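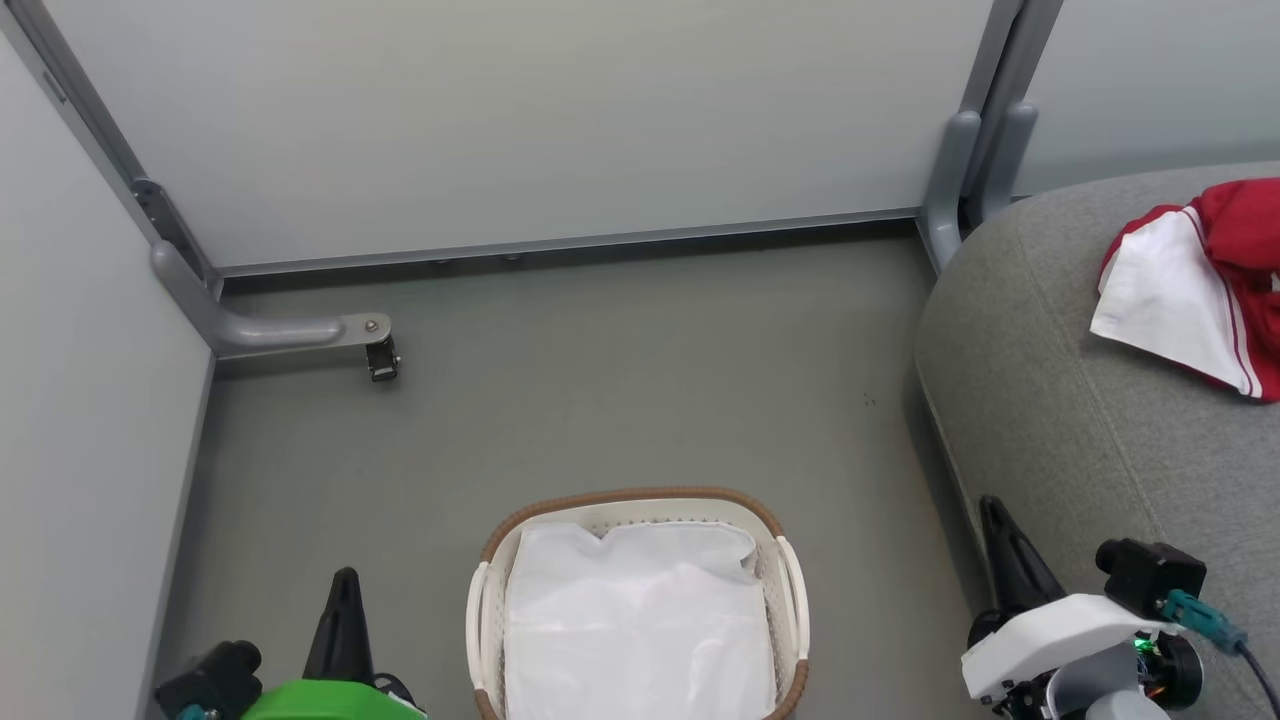 Unit 6: Planning and Budgeting for a Two-Arm Work Cell
Equipment Planning for Service Automation, Onach Technical Institute

Reading for this unit: course pack, sections 6.1 to 6.4. Bring your draft equipment list to the lab.

6.1 Start with the task

Write the task in one sentence before you open a catalog. For the running case in this unit, the sentence is: "Take folded and unfolded laundry from a seat or a basket, and put it where the next person needs it." The site is Tiddale, a residential care home that wants to test a two-arm machine on light household work.

From the sentence you can draw up the first list of things to be handled: shirts, towels, a basket with handles, and soft furniture that the arms will have to reach over. Each item sets a requirement. A shirt weighs very little but has no fixed shape. A full basket weighs a good deal more and needs two hands. If the budget only covers arms rated for the shirt, then moving the basket comes out of the task sentence, and the client has to agree to that in writing.

6.2 Reach and floor space

Most student plans get the arms right and the floor wrong. Draw the work area to scale with the real furniture in it. A sofa or ottoman with a rounded edge takes up more room than its listed width suggests, and an arm has to clear the padding to get at anything lying on top.

Mark three zones on the drawing:

Zone A, where both grippers can reach. Two-handed work such as lifting a basket goes here.
Zone B, where only one gripper can reach.
Zone C, where neither can reach unless the base moves.

If a garment will often land in Zone C, you need either a mobile base or a smaller work area. In the Tiddale case the mobile base was the largest single change to the budget, so settle this before you ask for quotes.

6.3 What goes in the budget

Split costs into purchase, setup and yearly running cost. Keep them on separate lines even when a supplier quotes one price for the lot.

Purchase: arms, grippers, cameras, base, controller, and the panels and posts if you are building an enclosure.

Setup: delivery, mounting, wiring, calibration, staff training. Count your own labor hours.

Running: gripper fingers, cables, camera replacements, software fees, floor space, cleaning.

Small parts are where drafts fall short. The supplier in our case, Younis, lists replacement finger sets at $105 and a camera with its cable at $370. A standard bracket and clamp kit is $202. None of these is large, but a two-arm cell uses them in pairs, and a test program wears them out faster than normal service does. Order one spare pair of fingers and one spare camera with the first shipment.

Cables need their own line. A connector on a moving arm gets pulled every time the arm turns, and cable length depends on where the controller sits. Measure along the route the cable will follow, with the arm fully extended.

Props count as equipment too. Baskets, towels and shirts for testing should be bought for the project and kept with it. Get more than one fabric and more than one color, including white on white and gray on gray. A camera may have trouble finding the edge of a white cloth in a white basket, and you want to learn that during testing.

6.4 Lease or buy

Younis also offers the cell on lease at $544 a month, service included. To compare, add purchase and setup, then add running cost for each year you expect to use the cell. Set that total against the lease payments for the same period. Take off resale value only if you have a written buyback offer.

Leasing suits a short trial. Buying suits a site that already knows the task and has someone on staff who can change a finger or a camera. Check whether the lease allows you to mount your own brackets. The Faltonville branch lease did not, and the layout had to be redrawn.

Assignment 6

Prepare a one-page budget and a scale floor drawing for a site of your choice. Show all three zones. List every spare part with its price and the date of the quote. State one item you left out to save money and what the cell can no longer do without it.

Due 7th February at the start of lab. Quotes dated before October will not be accepted.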